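4. Tuning the grasp planner for soft stuff

Okay, so you've got Dunadik talking to both grippers and the calibration from section 3 is saved. Now we teach the planner about cloth, which took me way more evenings than I'd like to admit!

1. Open the Katene panel and load the profile called soft_items.

2. Set the point cloud limit to 3,000. I started a lot higher and the planner just sat there chewing.

3. Set finger_open to 121 and approach_speed to 280. (Both are raw units in this version – don't convert them.)

4. Pick your target in the viewer. For a puffy jacket lying flat on a bed, I click low on the garment, down where the fabric bunches up, so the planner gets some folds to work with and doesn't go hunting along the zipper.

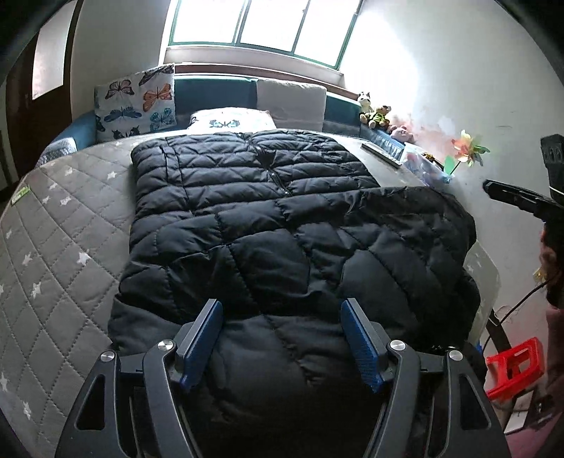
Tayla Halliday wrote in to say her planner kept grabbing the bedding along with the garment until she switched on edge_split, and that it needs a restart before it does anything. She's right, and I've added it as step 5. Thanks, Tayla!

5. Turn on edge_split, save, and restart Dunadik.

6. Hit Preview. You should get a green path ending just above the fabric. If it's orange, go back to step 4 and click somewhere else.

Note: quilted fabric on quilted fabric is hard for the segmenter. If the mask bleeds, drop mask_blend a little at a time.

Caution: keep your fingers away from the pads before you press Run. Preview doesn't lock the motors.

If you see error 209, the profile didn't load, so start again from step 1.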